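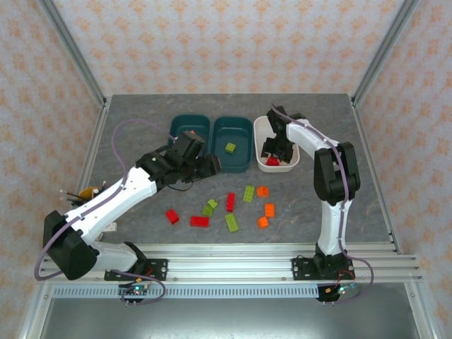
The two arms on their front rail, patterned wallpaper behind.

Trarkside Council Watch: progress report, Mon 29 May

Hi all, and thanks for being patient with me on this one. I know you wanted it before the budget sitting, but the minutes from the last two council meetings only went up on Thursday night and I didn't want to send you half a report.

The big news is that the searchable archive of council votes is up! It has 286 recorded votes in it so far, all from the current term, and you can look them up by ward, by councillor or by topic. The ones I'm still chasing are mostly planning items, where the minutes say "carried" and leave it at that. I've asked the governance office whether a division was called on any of them and I'm hoping for an answer before the next sitting.

The Mulcahy Reserve rezoning has eaten more of my time than I budgeted for (sorry). There were 149 written submissions, and the council put them out as scanned pages with no index, so I've been typing up the summaries by hand. I've done 65. It's slow going, but people keep writing in to ask about it, so I'd like to keep at it if you're happy with that.

Money next. Altico's hosting bill came in where we expected. The Vestier subscription, the one for transcribing the meeting audio, has gone up by $20 a month, and I've covered that out of the travel line because I've hardly touched it. If you'd prefer I came back to you for a formal variation, just say so and I'll do the form.

Two things are running behind. The councillor attendance page isn't built yet, and the plain-language guide to putting a question to council is still a draft on my desktop. The guide will be finished first, as it's the one residents have asked for.

Between now and August I'll be working through the rest of the Mulcahy submissions, getting attendance online and sitting in on both budget hearings. Could you let me know whether you want the spending breakdown by quarter or by month next time? I can do either, but my spreadsheet is set up for quarters at the moment.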